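Notebook, fabric care bench, July
Posted by Diễm Lại | 3 comments

Crease recovery, cotton shirting, continued. Stock bath is the Clutoretti softener, 3 g per liter, 34 C. Batch 714 again. Hòa wants the Trịnh starch run on the same cloth before we change the water.

Line-dried pieces still score lower than flat-dried. Spin speed probably matters more than the softener dose. Load kept at 100 g dry weight per jar.

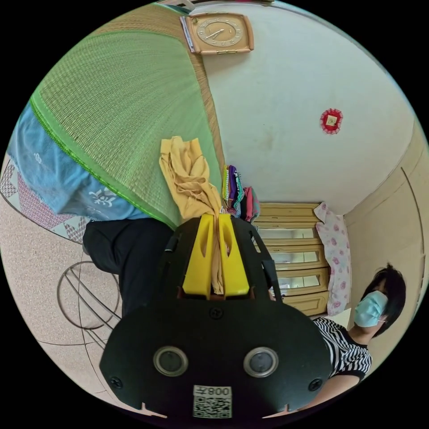
Label 008, yellow fingers.

Ironing notes: medium setting, back of the collar first, then yoke, cuffs, sleeves, body. Steam off for the starch pieces. Huvex press pad has a scorch mark near the hinge, avoid that end.

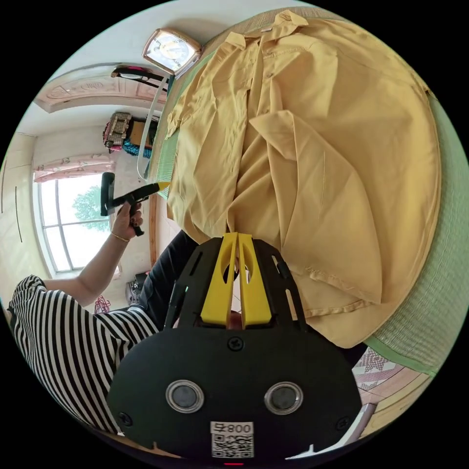
Does starch go on before or after softener?
After. Softener left in the final rinse stops it taking evenly, so rinse once more in between.

To do: repeat jar 3, ask Hòa Hoàng for the hardness readings.

© Fonditz | Back to top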